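Setting the table and plating the bread
Speaker notes, breakfast service talk, Plorkent guest house operators' session, March 2021

Slide 1. Opening

Good morning. I've got the practical slot, so I'll keep it practical. I look after breakfast at Nistuvik, a small guest house with 8 rooms. Last year we served bread and pastry to guests at 704 sittings. Most of what I know comes from those.

Ask for hands up: who does a buffet, who brings it to the table, who does both. Wait for the answers. If it's mostly buffet, go quickly through slide 3.

Slide 2. Why we went back to plates

We ran a help-yourself basket until guests stopped liking shared tongs. Now the baking comes out on one tray and each guest's plate is made up from it. Waste went down. In the last month of the basket we threw out 132 pieces. I don't have a clean figure for the month after, so don't offer one if asked.

Slide 3. The tray

One tray, dark if you have it, with a rim so round things stay put. Put it at the far side of the table, where the server can reach it and sleeves stay out of it. Mixed baking looks better than a pile of one thing: bagels, a soft bun, a croissant, something with a bit of colour on top. Leave space on the tray. A full tray gets squashed corners, and croissants go first.

Don't refill one piece at a time. Let it run down, then swap the whole tray.

Slide 4. The place setting

Mat down first, square to the front edge of the table. If the mat has a fancy edge, decide which way it faces and do every place the same. Ours face the far side.

Plate on the mat. Cutlery next, side by side and parallel, handles toward the guest. We set all ours on the left at breakfast, small piece nearest the plate. I know some of you were taught knife on the right. That's fine. Pick one and stick with it.

Coloured handles: check them before you buy. Brusasau sent us a sample set and the finish dulled after a few weeks in the dishwasher. We wash ours by hand now. It adds a few minutes.

Slide 5. Plating

Two pieces to a plate. Round one first, a little off centre, then the long roll beside it. A long roll on a small square plate will stick out past the edge. Some people hate that. I don't mind it, as long as it isn't touching the cutlery or the mat. If it bothers you, get a bigger plate or a shorter roll. Hordiienko do a shorter one, but the minimum order is 430 and we haven't the freezer space.

Hold a roll by the middle, lightly. Squeeze a fresh one and the dent stays.

Side dish on the right, for butter or fruit. Keep it on the mat.

Slide 6. Things that go wrong

Bagels cut too early dry out. Cut them when the guest sits down.
Seeds and crumbs on a black mat show from across the room. Brush it between guests.
Butter straight from the fridge tears the bun. Take it out half an hour ahead.

Slide 7. Questions

Leave ten minutes. Someone will ask about gluten-free. Separate tray, separate tongs, plated first. The handout has our setting order on the back, and spare copies are by the door.

Leave the last slide up while people pack up.
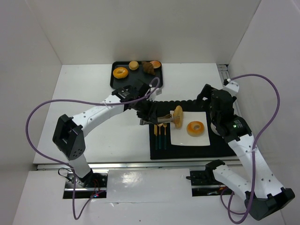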